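Retail Display, Session 6: Does the fixture sell the goods?
Handout, January 2019

The usual claim is that a better fixture lifts sales. Treat it with care. The Furen survey is quoted everywhere for it, yet it covered 146 shops and asked the owners what they thought had happened. Owners who have just paid for new stands tend to think well of them.

The Pitau trial is better, but only a little. It ran for 30 days in Skurkuvport, in the run-up to a local holiday, and had no shops left unchanged for comparison. I would not put money on it.

Ouazzani kept proper till records for almost 400 lines and found a gain in 44 of them. Most were small accessories - hats, belts, scarves - and most had also been moved nearer the door. Which change did the work? The report does not say. 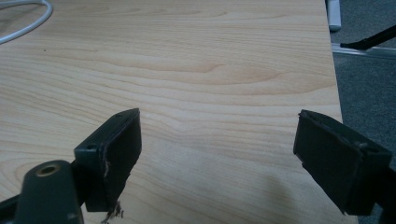
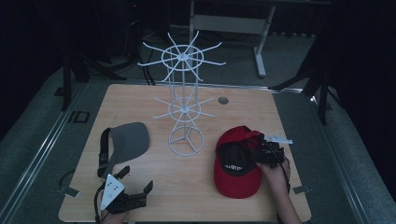
A pale wooden tabletop in both.

Height is the other favourite. "Eye level is buy level" rhymes, and I suspect the rhyme has kept it alive. Whose eye level?

For February: find one published claim about display and write a page on what would have to be measured before you believed it.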